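Packing and Looking After a Soft Lunch Cooler

I've carried my lunch in a soft cooler bag for years now, and before that I had a hard plastic one that took up half the back seat and banged my knee every time I got it out of the car. The soft ones are so much nicer to live with! They squash into a cupboard, they hang on a hook, and they don't mind being sat on by the cat. But they do need a bit of care, and I've ruined enough of them to have opinions.

My current one is navy with gray handles, and I bought it at Bako in Gostville after the old one got a hole in the lining. I was in a hurry (the Cudville picnic was that afternoon) and I grabbed the first one that looked big enough for two people's sandwiches. It's been a good bag.

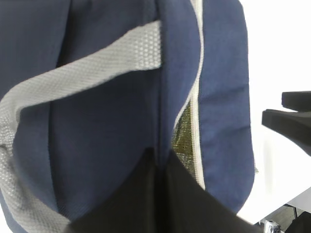 Can I put a soft cooler bag in the washing machine?
I wouldn't. The foil lining is the weak spot, and a spin cycle can crack it or pull it off the padding. Wipe the inside with warm water and a drop of dish soap, wipe again with a clean cloth, and stand it open overnight.

Smells are the other big one. My tuna salad phase nearly finished off the last bag. What works for me is a spoonful of baking soda in a saucer, set in the bottom with the zipper most of the way closed, left until morning. If that doesn't do it, crumpled newspaper for a couple of days. Vinegar works too, but then your lunch smells like vinegar, so you've only swapped one problem for another!

Now the packing. Cold things at the bottom, ice pack flat on top of them if there's room, then the bread and anything that bruises. I tuck a cloth napkin down the sides so nothing slides around, and it comes in handy later when somebody opens a yogurt too fast. A half-empty cooler warms up quicker than a full one, so if I've got a small lunch I fill the gap with a dish towel.
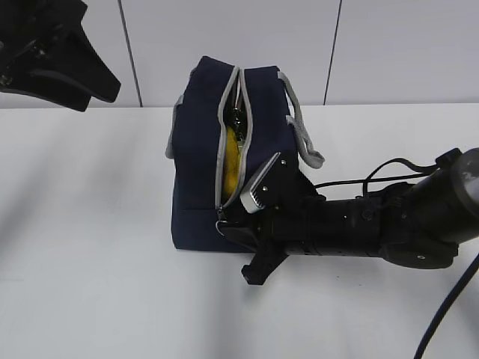
I also like to load mine on the kitchen table with the zipper facing up and the bag standing on its base. When I used to do it on my lap or on the car seat, everything ended up in one corner and the grapes were jam by noon. Open it all the way before you start, too. Trying to shove a lunch box through a half-open zipper is how you bend the teeth.

If the zipper does get stiff, rub a plain candle stub or a bit of bar soap along the teeth and run it back and forth a few times. I do this every October when I do the coats. Baruso sells a little zipper stick that does the same job, but I lost mine behind the dryer and went back to the candle - it's just as good.

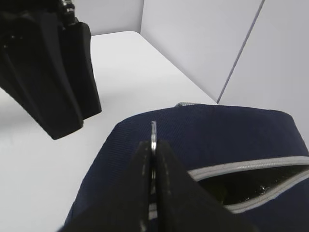

Navy fabric up close, with its fine weave.

For marks on the outside I use an old toothbrush and soapy water, going along the weave, then blot with a towel. Don't scrub in circles or you'll get a fuzzy patch. Gray webbing shows the dirt much sooner than navy does, so the handles get the toothbrush more often than the rest.

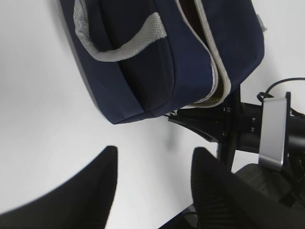
The gray webbing handle and the trim along the opening.

Store it dry and unzipped, and please take the ice pack out first. I found one of mine in there after a whole winter and I'd rather not talk about the banana that was next to it.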